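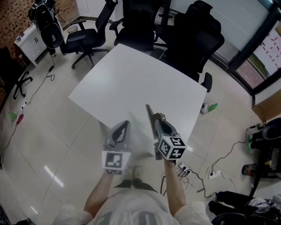

Pulolel hand grippers, sold as a pair, one per hand. Marker cubes included. Table not included.

Search products, parts, manuals
Go

Pulolel Hand Gripper Pair
April 2021
By the Bovadero product desk

The Pulolel is a pair of grippers with no robot attached. You hold one in each hand, do the job you would like a robot to do someday, and a camera on your head records the attempt. Each gripper carries a printed marker cube so the software can work out where your hands went. Do this several hundred times and you have the start of a training set. Do it for an afternoon and you will also have opinions about folding dish towels.

Robots are expensive, and the people who own them tend to be waiting in line for them. A Pulolel pair costs $1,339, fits in a backpack and can be put to work in any room with a table. Two people with two pairs can record at the same time without anyone having to book the arm.

What's in the box

Two gripper bodies, gray, left and right. Two pairs of dark fingers, already fitted. Two marker cubes, white with black patterns, already printed and glued by someone more patient than you. One head strap with camera mount. One spare set of finger screws, which you will need. A sheet of paper telling you to download the manual.

The camera is sold separately. So is the arm-side finger kit, which puts the same finger shape on your robot, so that whatever your demonstrations taught it about picking up a spoon still applies when it meets one.

How it works

Squeeze the handle and the fingers close. Let go and they open. There is no motor and no battery in the gripper, so there is very little to update. We get asked about firmware a lot. There is none. Please stop emailing us about firmware.

The cube near each grip is the part that matters. Every face has its own square pattern, and Flelter, our recording software, uses whichever faces the head camera can see to recover the position and angle of the gripper. Finger opening is read from the same video. When both cubes are in view, you get both hands. When you turn your wrist so far that your own sleeve covers a cube, you get a gap, and Flelter marks the gap in orange so you can decide how you feel about it.

Short sleeves help. We now say so in the manual.

Setting up a station

A plain table at standing height does the job, with enough floor on your side to move your feet. A glossy top is usable, but check where the ceiling lights land on it before you record, as a bright streak across a marker face will cost you frames. Tilting one lamp is usually enough. Pushing the chairs back first is also a good idea – you will be looking at your hands, and chairs have casters and no sense of occasion.

Start every take the same way: both grippers raised in front of you at the near edge of the table, cubes toward the camera, hold for a moment, then begin. Flelter uses the hold to line up the two hands and to split a long recording into separate examples. Finish the same way. People who skip the finish hold get one very long example in which they complete a task, scratch an ear with a gripper and go to lunch.

If you are making a set with more than one person, have each of them record a few throwaway takes before anything counts. Everyone grips too hard at first. It wears off by the time they get bored, and that is when the useful data begins.

How many examples do I need?

More than you hoped. At our own bench in Maldonado we recorded 2,000 takes of a single table-clearing task in March, and the last few hundred were still turning up situations the earlier ones had missed, mostly involving forks. For a simple pick and place with one object, you can start training on far fewer and see where it fails. Then go and record the failures. Moving the object to the spot the policy dislikes is more use to you than another stack of perfect takes from the middle of the table.

Flelter exports synchronized video, hand poses and finger opening per take. Bad takes can be thrown out with one key. The key can be pressed again to bring them back, a feature added after a quiet morning.

Details

Weight per gripper: 410 g with cube
Maximum opening: 72 mm
Power: your hand
Tracking: printed marker cubes, head-mounted camera
Software: Flelter, one seat included
Sold as: pair only

Left and right bodies cannot be bought singly. We tried that, and customers ordered two lefts.

Care

Wipe the cubes with a dry cloth. Solvent takes the black off the pattern, and a cube with a missing corner will track badly in a way that looks like your fault. Don't hang the grippers by the fingers. If a cube comes loose, don't glue it back by eye; order a new body and cube, or send yours in and we'll refit and recalibrate it. Fingers are a wear part and come off with two screws each.

Shipping and returns

Pairs in stock leave Maldonado within seven working days. Returns are accepted for 30 days provided both grippers come back, along with the marker cubes. We will accept them slightly sticky. We have seen what people ask robots to do in kitchens.

For bulk orders or a loan pair for a teaching lab, write to the Bovadero sales desk and say how many hands you have available.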